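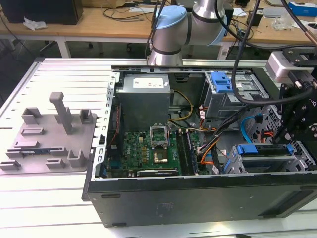 Charged over a post I deleted the same night – do I need to go to court in person?

Asked in: Courts and Legal Procedure
Viewed 1286 times
3 answers

My brother got a summons in the mail last week. It's a misdemeanor harassment charge over something he wrote in a neighborhood group on Larka after an argument about a parking space. He called the other man some names and wrote that he "should watch his back." He took it down before midnight the same day, but somebody had already saved a screenshot and it went to the police.

The summons says to appear on Wednesday at 9 a.m. He lives 335 miles away now because he moved for work in February, and he's still in his probation period at the new job. He has no record. Nobody has arrested him and he hasn't talked to an officer except one phone call where he confirmed the account was his.

Questions:

1. Can he appear by video or have someone go for him?

2. Does deleting the post help him or hurt him? A coworker told him it counts as destroying evidence.
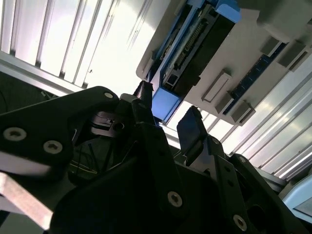
3. Should he write to the man and apologize before the date?

He can't really afford a lawyer but he might be over the limit for a public defender. Thanks.

Edit: it's a county court, and the summons has a case number and a clerk's phone number on it.

– dellwood_k

Answer 1 (marked as helpful, 80 votes)

I worked the counter in a clerk's office for a long time. I'm not a lawyer and rules differ from state to state, so check all of this with the court.

Call the number on the summons first thing tomorrow. Have the case number ready. Ask whether a first appearance on a misdemeanor can be done by video, and whether a written request is needed. Many county courts allow it for people who live far away, but you usually have to ask ahead of time and get a yes. Logging in to a link without approval can be treated the same as not showing up.

In a lot of places a lawyer can appear for the defendant on a misdemeanor. A brother or sister can't. You could stand up and tell the judge where he is, and some judges will listen, but it isn't an appearance.

If video is refused, he can ask for a continuance. Put it in writing, give the reason in two sentences, attach something that shows the new address, and keep a copy. Until he is told the date has moved, the old date stands. If he misses it, the judge can issue a warrant, and that will cause him more trouble at a new job than one day off.

The first appearance is normally short. The judge reads the charge, asks how he pleads, and sets another date. He can ask about the public defender then, or ask the clerk for the form now. The income limit isn't always as low as people think. Rent and child support may be counted.

He should not contact the man. Sometimes a no-contact order has already been signed and the defendant hasn't seen it yet. An apology also reads like an admission when the prosecutor holds it up.

– Iolanda Frota

Answer 2 (11 votes)

Agree with most of the above. On deleting: taking down a post before you know there's a complaint is pretty different from wiping an account after the police call. From what you wrote he took it down the same night and the call came later. He should leave everything else exactly as it is from now on. That means the account, the messages and the phone. Don't post about the case either, including in "private" groups.

Whether the words count as a threat is a question for a lawyer. "Watch your back" can be read more than one way and the rest of the thread will matter. If he has his own copy of the whole argument he should save it and give it to the lawyer.

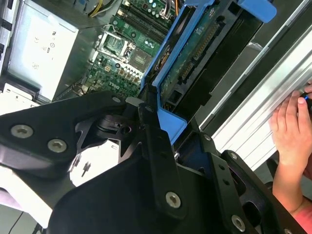

Gripper, computer case open

Also check whether the county bar has a referral line. Ours did a half hour for a small flat fee and that was enough to get my questions answered before the hearing.

– Jodano

Answer 3 (2 votes)

my cousin had the same thing and just mailed them a letter saying he moved and they dropped it. wouldnt lose sleep over it

– satix

Comment from Iolanda Frota: Please don't rely on this. A letter alone doesn't cancel a court date. Call the clerk.

Comment from dellwood_k: Called this morning. They do allow video, and he has to email a one-page form by 3 p.m. the day before. Sending it tonight. She also gave me the public defender application.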